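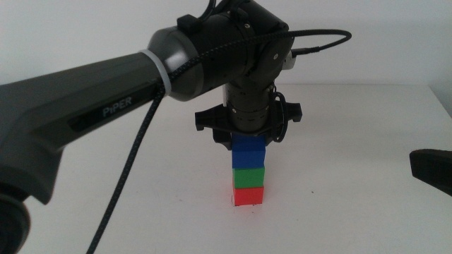 How Does a School Choose a Robot Arm?

Buying a robot arm is a bit like getting a dog. The price of the dog is only the start. You also need food, a bed, a leash, and somebody who will be home to look after it. A robot arm needs a table, cables, spare parts, a computer, and people with time to run it. If you leave those out of your plan, you can spend all your money and still have an arm you can't use.

This page is about how a school or a club plans for a robot arm. Adults do the paying, but kids can do a lot of the planning.

Start with the job

Before looking at any arms, write down what you want one to do. Try to fit it in one sentence. "We want a robot" is too big. "We want an arm to pick up a small cube and set it on top of another cube" is a job you can plan for.

Stacking cubes may sound easy. You could do it when you were a toddler. For an arm it is hard work. It has to get to the right spot, close its gripper the right amount, lift, move over, come down slowly, and let go. If it comes down a little to one side, the top cube can tip off. That is why stacking makes a good first job for checking whether an arm will suit you.

Words you will see in a catalog

Reach is how far the arm can stretch. Look at your table and measure it. An arm that reaches 60 centimeters can't pick up a cube on the far side of a table that is wider than that.

Payload is how much weight the arm can lift and hold. The gripper may count as part of that weight, so read the small print. Wooden or foam blocks are light. A full water bottle is not.

Repeatability is how close the arm comes to the same spot each time you send it there. A small number is better. For stacking, you care about this one a lot.

A joint is a place where the arm bends or turns, like your elbow or wrist. More joints let the arm get to a spot from different directions. They also give you more parts to take care of.

A gripper is the hand. Many grippers have two fingers that open and close. Check how wide they open. If your cubes are 50 millimeters across and the gripper opens only 30, you have bought the wrong gripper.

The shopping list behind the arm

Misaki Ebihara plans equipment for Atwood School, and she keeps one list for the arm and one for everything else. Her second list is always longer. It looks like this:

A strong table that doesn't wobble
Bolts or clamps to hold the base down
A power supply
Cables, with one spare of each kind
A computer that can run the arm's program
A stop button that is easy to reach
A camera, if the arm needs to see
Cubes, cups, and other things to practice with
Extra finger pads for the gripper 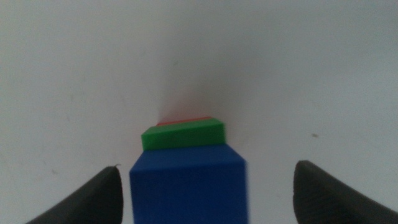
Finger pads are small, and people forget to order them. The pads press on things all day and they can wear smooth. A worn pad may let a cube slip. Find out what a new pair costs and how long it takes to arrive.

Cables need some thought too. Every time the arm moves, the cables move with it. They need enough slack to follow the arm all the way to its farthest reach. If they are too tight, they can pull out.

Think about color when you buy things for the arm to pick up. A camera program often has an easier time when the objects stand out from the table. Bright blocks on a white table are a simple choice. White cups on a white table would be much harder to find.

Making a budget

A budget is a plan for money. Here is how the Terix Club at Atwood made one. They did it with points in place of dollars, so they could practice before they saw real prices. Each team got 277 points to spend.

One team picked the biggest arm in the Likum catalog. It left them with 30 points, and they still needed a table, a stop button, and cables. They had to go back and start over. Another team bought a smaller arm and had 60 points left after everything on the list. They saved those for repairs.

Saving some for repairs is a good idea with real money as well. Leave a line in the budget called "things we didn't think of." There will be some.

One arm or two?

With two arms, one can hold a box while the other fills it. But two arms need two sets of cables and two sets of spare parts, and both of them need room to swing without bumping into each other. If your job sentence needs only one arm, plan for one. You can leave space on the table for a second.

Questions to ask the seller

Can we see it do our job, with our own cubes?
What happens if a joint breaks?
How long do repairs take?
Is the program included, or is it extra?
How loud is it?
Can we stop it quickly, and how?

Write the answers down next to the price. When the teams at Atwood compared notes with Salazar School, they found they had asked about speed and Salazar had asked about noise. Both questions went on the list for next time.

Try it yourself

Pick a job for a robot arm in your classroom or kitchen. Write your one sentence. Measure the table and the thing the arm will lift. Then make your two lists, one for the arm and one for everything else, and ask a friend to look for what you missed.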